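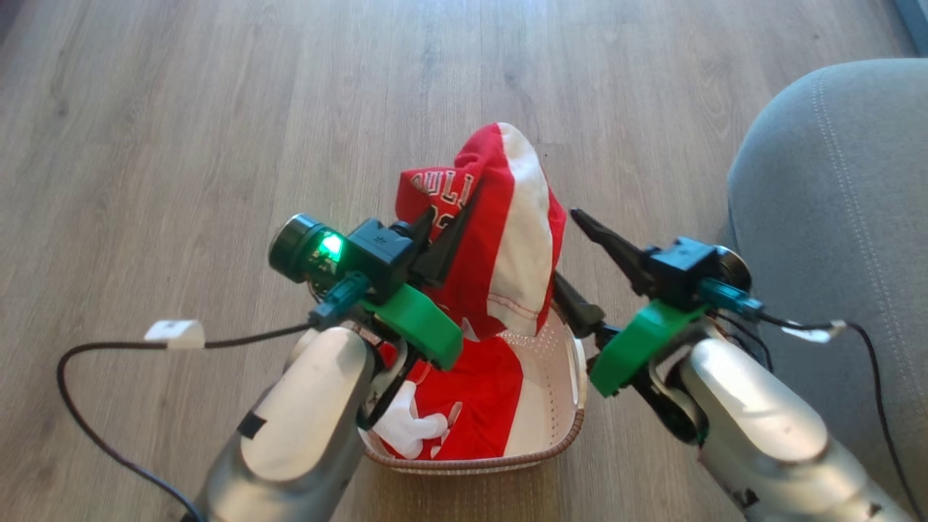 Northorpe's parks office wants every family in the youth basketball league to follow a new set of laundry rules, and it is hard to see who asked for them. The two-page sheet went out Tuesday to 538 households. It says uniforms must be washed alone, in cold water, and never left in a pile. Most homes don't work that way. A red and white top with block letters on the front comes out of the same basket as the rest of the red stuff, and it gets folded when someone gets to it.

The office says the rules will make this season's uniforms last longer. They were ordered from Cleser at a cost to families of $18 each, and the league says too many came back last spring with pink trim. It has not said how many. Nor has it explained how anyone would check what goes on in a living room, where a white towel and red sportswear with white trim may well get handled in the same few minutes.

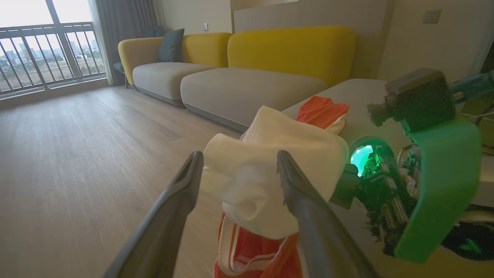
Ikechukwu Ogunleye wrote to the office that he would be glad to follow the rules as soon as the league bought a red that didn't run, and that he had been washing team clothes with towels for years.

Cleser's own care tag asks only for cold water and low heat. The ban on piles appears to be the league's idea. So does a line telling parents to hang each piece up before folding it, which would be news to anyone sorting straight from a laundry basket beside the TV console.

Families have until November to sign and return the sheet. The office would not say what happens to those who don't.
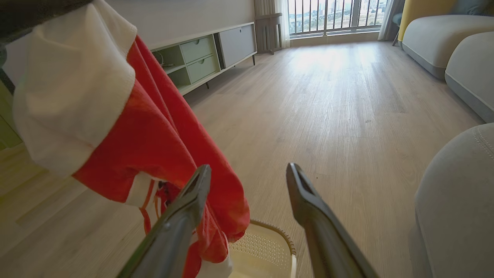
Recent items

Dender Road pool to close early
Besson Hall parking fees go up again
League schedule posted, with two gaps

Local > Northorpe > Parks and Recreation
Filed under: Youth Sports, Household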